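I spent 10 evenings with Trudau, the kitchen simulator Titby sells by the seat. The sink task ships with the base kit: one arm, a sponge on a plate, a deep basin. 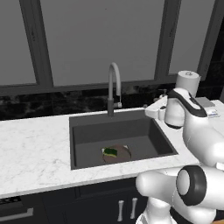
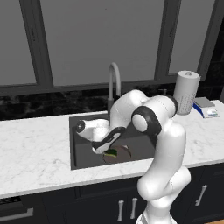
*Ramil Cruzado | 8 October 2020*

Setup took 23 minutes. Contact settings are in a plain text file — good — but the manual skips friction entirely. Reset is quick. The basin walls limit wrist angles, so plan the approach from above. At $565 a seat I'd renew, if the December update documents friction.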